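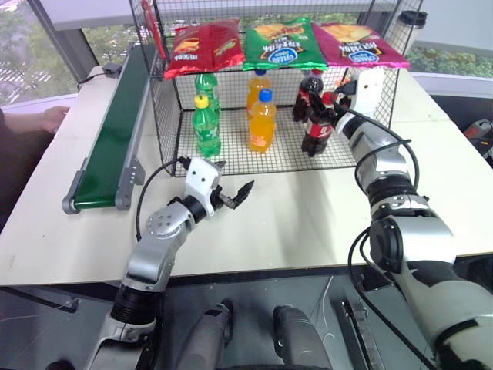 Two-arm snack shelf, finally grabbing bottles (long post, sorry)

flusetus_dad
Hi all, I promised an update back in July and then vanished, so thank you for the patient messages! Both arms are up and running at the shared workshop and I've moved on to the part I was dreading, taking soda off a wire shelf. Chips live on top, bottles stand underneath in pairs, and the conveyor is on the left side of the table. The right arm goes in for the cola by the neck while the left waits out in front with its fingers open.

My trouble is the back bottle. When the front one comes up it leans into its neighbor, and from there I'm never sure what I'll get. I'm using the Lirnier planner with the lift set to 19 mm before it pulls out. Would you go higher, or pull first?

meshandmotors
So happy to see this one alive again! I'd pull first. There isn't much headroom under a shelf like that, and every bit you lift is a bit you have to tip.

Lucía Vallejo
I'm going to disagree, kindly. I ran a similar shelf on the Engelbrecht kit last winter and pulling first was miserable, the bottle feet kept catching on the mesh. A small lift, 12 mm or so, and then straight out toward you. Also, what does your wrist camera show when you come in? I had mine on a long exposure for weeks and blamed the gripper for all of it.

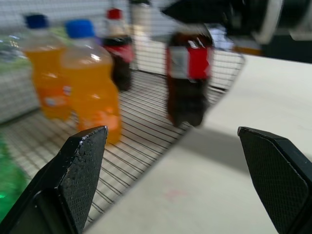 Back room bench, 30 September 2022
flusetus_dad
Well, Lucía, you may have me there. The wrist view is with the orange and cola bottles ahead of the fingers, and everything is smeary, labels and all. I can tell the red caps from the blue ones but I wouldn't want to measure anything off it. I'll shorten the exposure and add a lamp before I touch the lift.

meshandmotors
Fair point on the feet, though I still say slick tape on the wire would fix that and you could pull first. My fingers are Oveo prints with the same sort of grippy pads and they hold a neck fine.

Lucía Vallejo
Tape peels, my friend. Mine lasted 23 runs.

flusetus_dad
I'll try it both ways and keep a tally, camera first. Does anybody have a lamp bracket that fits a wrist without snagging the cables?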